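About Ludon Automation Safety

Last updated: 12 January 2022

Ludon tests robot arms and grippers on behalf of the companies that buy them. Our clients are mostly small manufacturers and packing firms without a safety department of their own. We operate from one laboratory in Hamel, where each arm is put through long runs of simple handling work before it is approved for use near people.

The company in its present form dates from a fault. In September, during an endurance run on an arm supplied for the Mosura program, the gripper closed when it had been commanded to stay open. The run had reached cycle 3808. An operator, reaching across the table to reset a part, had two fingers pinched. The injury was minor, but the emergency stop took 700 milliseconds to act, a delay our own procedures did not allow and our own checks had failed to find.

All testing was suspended for 58 days. Edem Ackah, then our senior test engineer, led the review and was given authority to publish its findings in full. The review traced the false command to a worn connector at the wrist, which passed a broken signal that the controller read as valid. It also found that staff had grown used to entering the work area while the arm was paused -- a habit that no written rule permitted and no supervisor had corrected.
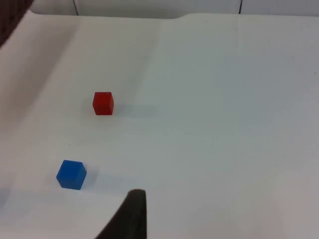

Several of our present rules come directly from that report. An arm that is paused is treated as an arm in motion. Power to the gripper is removed before any person reaches over the table, and the operator who removes it keeps the key. Wrist connectors are replaced on a fixed schedule, whether or not they show wear. The emergency stop is timed at the start of every shift, and a failed reading closes the cell until a second engineer has signed the record.

Mr. Ackah now serves as Director of Safety and reports to the owners directly. He may halt any test, including one for which a client is waiting, and he has done so 3 times in the present contract year. In each case the client received a written account of the fault.

We provide the same service to outside firms. Following an incident at the Skonley packing plant, our engineers examined the gripper control system and recommended changes to its wiring and its reset procedure. The plant's managers have agreed to let other clients read that report on request.

Reports of a fault or near miss may be made to any member of our staff -- by name or without one.

Related pages
The Mosura Gripper Fault: Full Report
Emergency Stop Timing: Our Method
Working Safely Near a Paused Arm
Visiting the Hamel Laboratory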